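Warnura workshop notes: the hand-held gripper, second version

24 Apr 2026

The builder of the Likberg gripper works out of a shared workshop and asked to be identified only by the project. The tool is held in one hand, carries its own camera and has two fingers that close toward each other. It is the second version. The first, by the builder's account, was too heavy and too loose.

"The loose part was my fault," the builder said. "I drilled the pivot holes by eye and ran bolts straight through printed plastic. After 600 cycles you could rock the fingertips side by side. Printed holes go oval. Everybody knows that and I did it anyway."

The current version has a bushing pressed into the bracket. The builder bought a bag of them from Paulauskas, a surplus dealer, and reamed the brackets to fit. Three brackets split during pressing. The builder now warms the part first and uses the drill press as an arbor, with the motor unplugged.

Asked about the fingers, the builder described them as consumables. Each is a black block with a soft pad on the inner face. The block is expected to get scuffed and the pad is expected to come off.

"Bare plastic slides. Rubber grabs too early and drags the thing you're picking up. The fuzzy foam gives a little before it holds, and that's what I wanted. It fills up with dust, so I change it. Cut it oversize, stick it down, trim with a new blade."

Cloth was the first real test. A rigid part either fits between the fingers or it doesn't, the builder said, while fabric changes shape as soon as one finger touches it. The early pads pushed a fold ahead of them and closed on nothing. The present ones are cut square at the tip so that the lower edge reaches the table first.

"You come down until both tips touch, then close. If you close on the way down you miss the bottom layer. It took me 90 tries to stop doing it, and I built the thing."

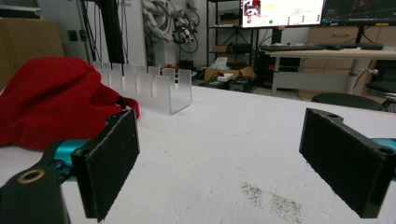
"The opening is wider than it needs to be, and I'd keep it that way. You give up some closing force, but you don't have to line up so carefully. With the old one I spent more time aiming than gripping."

The camera position is still being argued over with other members. The builder mounts it behind the fingers, looking past both of them. One member prefers it off to the side -- less of the view is blocked -- but the builder found that a side mount made it hard to judge when the tips were level.

Position logging runs on software the builder calls Zallel. It has 2186 lines and, the builder said, should have fewer. The next job is a stiffer return spring, planned for May. The brackets will stay as they are unless another one splits.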